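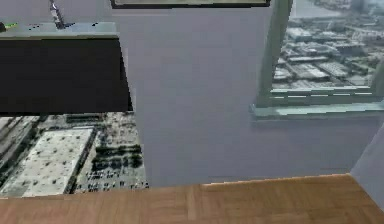

Wednesday, teleop in sim, dining room scene

Started 10 am. Gristard build, apartment map, new tablecloth asset (light blue). Controller is the Clarov handset again, Tanner stick is still in pieces on the bench.

Goal for the day: demos of "move the diaper pack to the other side of the table" by remote control. Slow and clean, no regrasps if possible. Anything with a regrasp goes in its own folder, dont mix them this time.

First batch was bad. I kept yawing the wrist before I'd stopped translating and the recorded path comes out as one long smear. Policy will learn that, we saw it with the mugs. Redid them with a half second pause over the table before each descent. Feels silly to drive but the traces look much better.

Layout matters more than I thought. UltraFresh pack is on its side on the left, cardboard box right behind it, so coming in from the back is out. Lamp shade is in the way if you go high over the middle.

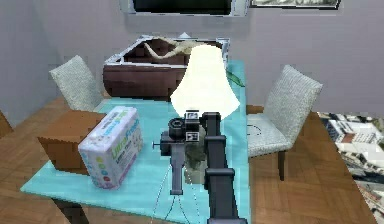

So approach low from the right, square up on the pack, then close. Cloth gives no depth cue at all, I was judging height off the chair backs which is a bad habit. Turn on the depth overlay BEFORE the next session.

Handset drift is back too. Re-zero every 13 demos, written on tape on the handset now.

Numbers: 370 recorded total, kept 297. Most of the rejects are mine from before lunch. Episodes exported to the Trorneck share, clean set only.

To do
- lower max wrist speed, currently way too twitchy
- randomize box position, small shifts only
- check gripper close signal, looks like it logs a frame late??
- rerun 10 of the rejects w/ pause and compare
- someone please charge the handset overnight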